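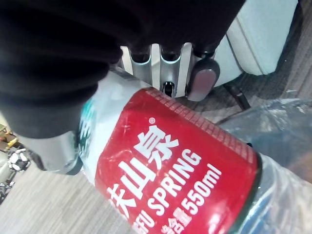
*Bottled water, 550ml, red label. Category: drinks / bottles.*

# Lellar Office Objects

Lellar is a collection of photographs and short written records of ordinary things found in shared offices: drinks bottles, mugs, stationery, snack packaging, cables and small items left on or near desks. It is maintained by the Gredeo archive group for use in cataloging exercises, label transcription and studies of how everyday packaging is read when only part of it can be seen.

## Contents

The current release covers 26 object categories. Each category has its own folder, and each folder holds the photographs together with a plain text record for every photograph. The drinks folder is the largest, with nearly 86 records.

A record contains the following fields:

- `category` - the general type of object
- `packaging` - material and color, where these can be determined
- `text_visible` - all lettering that can be read, in the original script
- `text_partial` - lettering that is incomplete or hidden
- `size_printed` - volume or weight as printed on the item
- `surroundings` - furniture or other large items nearby
- `notes` - free text

## Sample record

The record for the photograph at the top of this file reads as follows.

```
category: drinks / bottles
packaging: clear plastic, red label
text_visible: 夫山泉; FU SPRING; 550ml
text_partial: 净含量 (net content)
size_printed: 550ml
surroundings: base of an office chair
notes: first part of brand name not visible;
 read as NONGFU SPRING
```

## Transcription rules

Lettering is entered exactly as it appears. Where a brand name is incomplete, the visible portion goes in `text_visible` and the full name, if the transcriber is confident of it, goes in `notes`. Full names must not be entered in `text_visible`, even for very common products.

Chinese, Korean and Cyrillic text is kept in the original script. A translation may be added in parentheses. Romanized forms are entered only when they are printed on the item itself.

Printed sizes keep the spacing and case used on the package. "550ml" and "550 mL" are therefore different entries, and searches on this field should allow for both.

Contents of a container are not recorded. Earlier versions had a `fill_level` field, but two transcribers often gave different answers for clear bottles and the field was withdrawn in July.

## Review

Every record is checked by a second reader. Chinese-language records are reviewed by Haoran Xiao. Questions about category names and folder structure should be sent to Celina Gajewski, who also keeps the list of accepted color terms. Corrections received by noon on Friday are normally included in the following week's update.

## Known limitations

- Drinks are overrepresented compared with stationery.
- Of the 26 categories, 2 have no non-English labels at all.
- Small print on curved surfaces is often unreadable - transcribers should leave it out instead of guessing.
- Color terms in the Birum folder follow an older list and have not yet been converted.

## Related material

The Howells set uses the same record format for kitchen and pantry items and can be merged with this one after `surroundings` has been renamed to `setting`.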